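Tidy-Up Week at the Ludine Robot Club

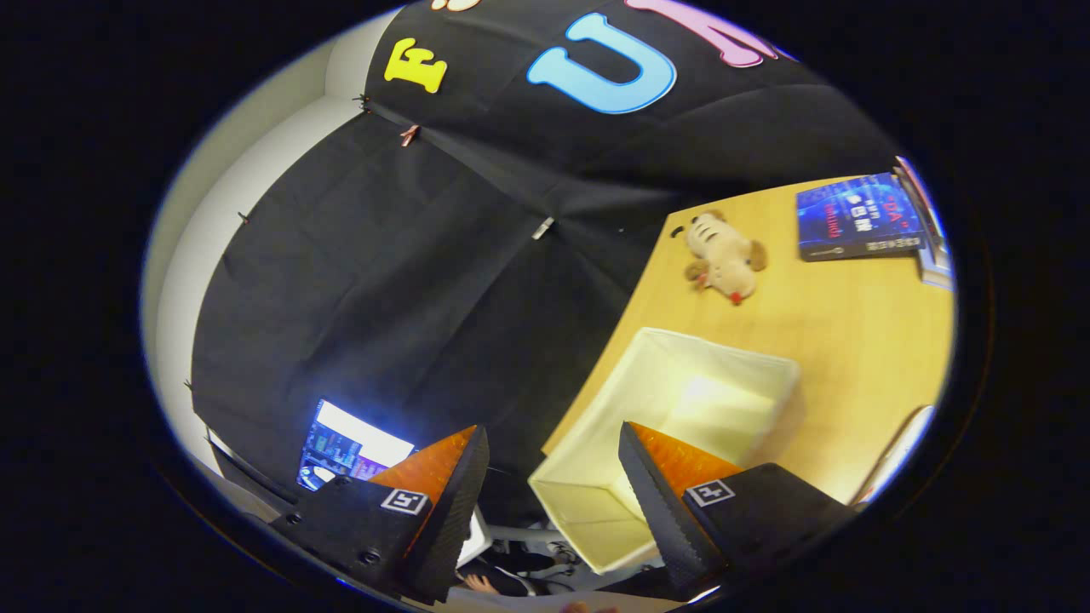
Words and photos by Dayana Ayala
Posted Friday, July 25, 2025

Our summer project is teaching a gripper to clear a table, and I got to hold it for most of this session! We've been at it since February, when Yareli Alvarado talked the rest of us into dropping the maze challenge (I voted for the maze, for the record).

So that's the plush dog up there, waiting for its ride into the white bin. Floppy ears are great for grabbing and terrible for letting go of. The blue book is next on my list – flat things are my weak spot, and I keep coming in too steep.

The foam letters on the black backdrop are staying up, by the way. I like the yellow F best.

A few notes for anyone joining us for the next round:

Our goal is 2,000 recordings by the end of summer. I added 122 this week and my wrist knows all about it.

Please go slow near the bin. Open the fingers all the way before you back out, or the toy comes back out with you.

We swap after 2 pages of the log sheet, so everybody gets a turn. Yareli has the sheets.

The Zepeda team is bringing their own set of toys next time, and I've been promised a stuffed octopus. Eight legs, two fingers – I can't wait!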